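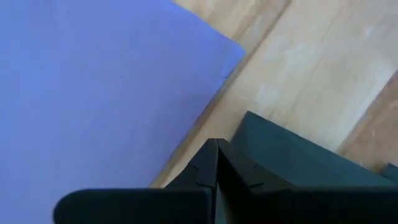 Star looks like a doughnut in new reflector, is it me?

Jingyi Meng
Bought a second-hand Visgate reflector in May, and it has been cloudy more or less ever since. Got a clear sky at last, pointed it at Vega and saw a bright ring with a black hole in the middle. I'm fairly sure I haven't discovered anything. The moon looks like a moon, only worse. Is the mirror ruined, or am I holding it wrong? The eyepiece says 10 mm, if that helps. 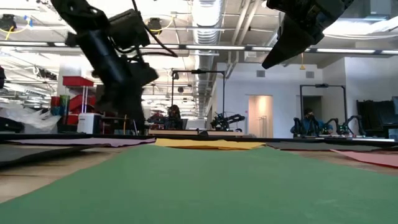
Green, yellow and dark grey sheets on the wooden table.

Rok Kadrić
You're out of focus. The black hole is the shadow of the small mirror at the front of the tube. Turn the focus knob slowly until the ring shrinks to a dot, then stop touching it, which is the hard part. If the hole sits well off to one side of the ring, the mirrors need lining up. Do that at low power first, and leave the tube outside for an hour before you judge anything. I spent a whole winter adjusting mine when all it wanted was to cool down. 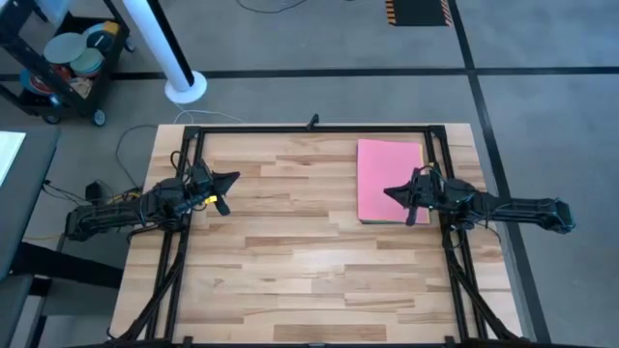 Dalia Bennani
Mine did this. Buy a better telescope.

Lamduan Ratanaporn
Rok is right, Dalia is rich. One thing to add: if the knob runs out of travel before you reach a dot, check whether the last owner left an extension tube in the focuser. Mine had two in there, one inside the other.
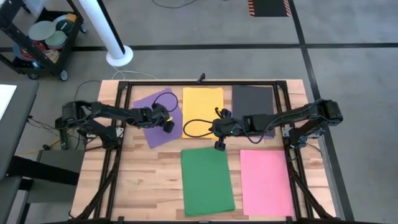 Take them out one at a time and try again on something far away in daylight, such as a church tower. Keep well clear of the sun, obviously. A tower stays put while you swear at it, and Vega won't.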